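Covis -- datos de recogida de menaje

LÉEME

Hola. Soy la persona que mantiene este conjunto de datos en Inano, y como me han pedido tres veces la misma explicación por correo, la dejo escrita y así la puedo enlazar. Si vienes solo por la estructura de carpetas, salta al final, que no me ofendo.

De dónde sale esto

Inano lleva las cocinas de varios comedores de empresa. En el office (la zona de fregado, para quien no sea del gremio) trabaja gente que pasa el turno entero sacando cuencos y vasos de la pila, separando restos y cargando bandejas. Orkus nos propuso automatizar la parte de vaciar la pila, y Covis es el conjunto de datos con el que se entrena esa parte. Todo está grabado en una cocinita de juguete, a escala, con menaje de plástico y comida de mentira.

Son 3000 episodios grabados, de los que publicamos 2913. Los que faltan tienen el registro de la pinza incompleto. Tenía intención de recuperarlos en noviembre y no he podido, lo siento.

Cómo se grabó

Cada episodio es una tarea corta: coger un cuenco por el borde, enderezarlo, apartar una fruta, pasar un vaso al escurridor. El brazo va teleoperado, y quienes lo manejan son compañeros del office, en horas de trabajo y pagadas como tales. Esto lo peleó Chibuzor Iyamu, que es el encargado de turno, y le estoy muy agradecida, porque yo al principio pensaba grabarlo todo con dos becarios y habría quedado fatal.
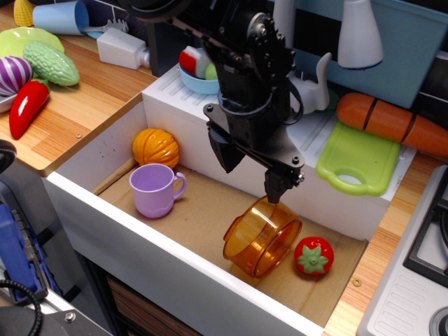

La diferencia se nota sobre todo en los agarres. Quien lleva años fregando entra al cuenco por donde yo no habría entrado nunca, y encima tiene manías buenísimas (primero lo que estorba, luego lo grande). Están anotadas en el campo "estrategia", con sus palabras. No las he normalizado, así que verás "de canto", "de lado" y "de refilón" para cosas que a lo mejor son la misma.

Qué cambia para la gente

Lo pongo aquí porque me lo preguntan más que el formato. El acuerdo es que no se quita ningún puesto del office mientras dure el piloto, y que quien quiera puede formarse para supervisar el brazo, con su plus. Se han apuntado unos cuantos. Otros no quieren ni oír hablar del tema, y me parece muy respetable: hay quien teme acabar vigilando una máquina ocho horas, que cansa de otra manera. También cambió el ritmo -- durante Ramadán movimos las sesiones a primera hora para quien ayunaba, y nos gustó tanto que se quedaron así.

Lo que no sé todavía es qué pasa después del piloto. Cuando lo sepa, lo escribo.

Limitaciones

Plástico de juguete. No hay loza, ni cristal, ni grasa, ni agua caliente. No uses esto para estimar tiempos de un office real, por favor.

Estructura

episodios/ -- una carpeta por episodio
anotaciones/ -- tarea, resultado y estrategia
muestra/ -- 100 episodios para probar sin bajarse todo

Los vídeos van a 10 fotogramas por segundo.

Última revisión: 16 de diciembre de 2023. Los fallos, al gestor de incidencias del repositorio, y con el número de episodio, que si no me vuelvo loca buscándolos.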